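Calby hand-held gripper: what it cost us and whether I'd buy it again

April 15, 2021

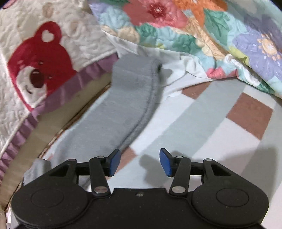 I've been putting off writing up the Calby because I wanted to get through a full budget cycle with it first, and now I have, so let's go. We're a very small outfit working on household tasks – bed making, laundry, that kind of thing – and back in November I had to decide how to spend $3,531 on collection gear. One option was a single Vovora arm on a secondhand stand (which would have eaten the lot before we'd bought a cable). The other was a few hand-held units we could carry into real bedrooms. I'm so glad we went with the second! Fabric is most of what we do, and I want our people working among floral quilts, bunched-up sheets and a blanket with a big red bear on it, all on the same bed, with a strip of fuzzy gray knit to pick out of the middle. You don't get that from a folded towel on a lab bench.

On to the thing itself. It's a wide black plastic body with a big round lobe at each end, a bit like a game controller, and two slim fingers with blue rubber pads. I love the pads. They grab thin cotton without me having to mash them into the mattress, and they don't leave marks on anything pale. The edges do get lighter with use, so put spares in your first order. I didn't, and then paid shipping twice, which still annoys me. A pack of 9 was $32 when I bought ours.

The width of the body is my main gripe. It's fine out in the open, but try getting down between a mattress and a wall and you'll be turning your wrist in ways it doesn't want to go. Kingi makes a narrower one that I borrowed for an afternoon, and it was lovely in tight spots, but the jaws opened so little that a folded quilt was hopeless. If your work is mostly socks and small stuff, look at the Kingi. For bedding I'd stay with the Calby.

The linkages have held up well. One pin on our oldest unit worked a little loose after a couple of months and I tightened it myself in a few minutes. Lint is the bigger nuisance – it collects at the pivots, and a fuzzy blanket will do it in one session. I keep an old toothbrush in the bag.

Now the planning part, which is what I get asked about most. Don't spend everything on hardware! We bought three units and held back nearly half the money, and it went on storage drives, pads, a decent carry case from Ravo and a frankly silly amount of bedding from thrift stores. The bedding was the best money of the lot. I'd also budget for a spare unit even if you think you can't afford one, as waiting nine days for a repair with people already booked was miserable.

The manual is thin and the case that comes in the box is junk. Support answered me both times I wrote, once very quickly and once not. I've got two more Calbys on the list for next year, plus pads. Lots of pads.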